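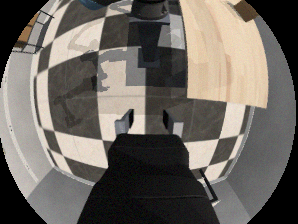 Is the Birano flooring fair worth the train fare?
If you're about to lay a floor and want to stand on the stuff first, just about. If you want a day out, go to the seaside.

I went in September, having sworn the year before that I wouldn't. The hall is a long walk from the station, uphill, along a road with a pavement on the wrong side. There were 643 exhibitors according to the leaflet. I have my doubts. The leaflet counts each brand on a shared stand separately, and I'm fairly sure it counts the coffee cart as well.

Doors were meant to open at nine. They let us in at twenty past, through one of the two entrances, the other being kept for people with trade badges, who mostly hadn't arrived yet. Entry cost 28 and the cloakroom was extra.

I started with Arura, because their advert has been following me about for months. The claim is that their oiled boards shrug off red wine, bleach and dogs. A man on the stand poured something on a sample and wiped it straight off again, to nods all round. Well, yes. My cheap vinyl at home can manage five seconds of wine. I asked what happens if you leave it overnight and was given a brochure. The brochure says "everyday spills", which could mean anything, and the guarantee is void if you use a steam mop.

The boards did feel good underfoot, I'll give them that. They were also laid over a thick foam mat that doesn't come with them. I only found out when I lifted a corner to see.

Vollov do ceramic tile and had the biggest stand, with music. They're pushing large black and white squares this year, and so was nearly everyone else in that aisle. I like a chequered floor in a hallway. I'm less keen on being told it "never dates" by a firm that was saying the same thing about grey slate at the last fair I went to. The white ones show every hair. The black ones show every drop of hard water. Ask to see a tile that has been walked on for a year and watch the smile go.

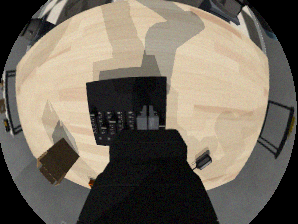

Should you order at the fair to get the show discount?
Only if you've already got a written price from a local shop to hold against it. One tile I liked was dearer with the discount than it is ten minutes from my house, and delivery was on top.

Lunch was a cheese roll, eaten standing up. There were chairs, but they belonged to stands, and sitting on one got you a sales talk.

The afternoon talk on underfloor heating was better than I'd feared. The speaker admitted that thick timber over warm pipes is a slow way to heat a room, and that plenty of people are sold it anyway. He lost me when he got to savings. All his figures came from a new house with no draughts. Mine was built before anybody had thought of insulation, and I'd have liked a single slide about houses like that. When it came to questions, two people asked about cats.

I finished at Kim, a small outfit making skirting boards and trims, tucked away by the toilets. No music and no pouring of wine. They had a box of offcuts you could take away and a price list with actual prices on it, the only one I was handed all day. Their pale skirting came in a profile low enough to sit under my old radiators. I still don't believe it "clips on in minutes", as my walls aren't straight, but I took two offcuts home to try.
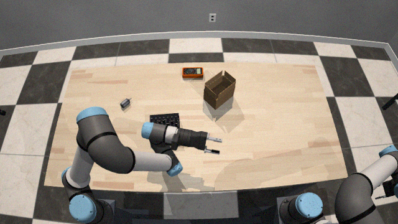
Pale skirting between chequered tiles and a dark grey wall

The offcuts are propped up in the kitchen now, next to the cooker. One has a dent in it already and I can't say when that happened. I've emailed Kim to ask about filler for gaps behind the trim and whether they sell short lengths. The reply says somebody will get back to me.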